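Sorting and Tray Storage of Mixed Citrus: Project Report
Iraklis Karagiannis and Mhairi Purves
Drollomthorpe, October 11, 2022

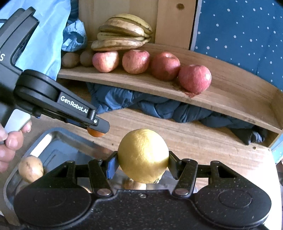
Mixed citrus is usually sorted by size first and by peel condition second. Our project tested the reverse order on fruit bought in September from the Sutherland market stall. Peel condition was read at three places: the middle of the fruit, the lower side, and the stem end. A yellow fruit with a finely dimpled peel and a small greenish-brown stem end, like the one held over the tray, was graded on peel texture and stem color separately. Orange fruit was graded on the same sheet but stored apart.

Method

The trays were shallow metal with rounded corners and a raised rim. Fruit was laid in a single layer, stem end to the side, and left at room temperature for 4 days. Each fruit was then graded again by the second author, who had not seen the first sheet. We used 60 fruits in total, split over 2 batches.

Results

The two gradings agreed for around 93 percent of the fruit. Most of the disagreements concerned the stem end — the written scale did not separate greenish brown from brown. Peel texture gave little trouble. Batch two took less time to grade, probably from practice.

Limits

Fruit was not weighed. The Mudau scale was used without changes, and its color terms should be replaced by printed swatches before the work is repeated.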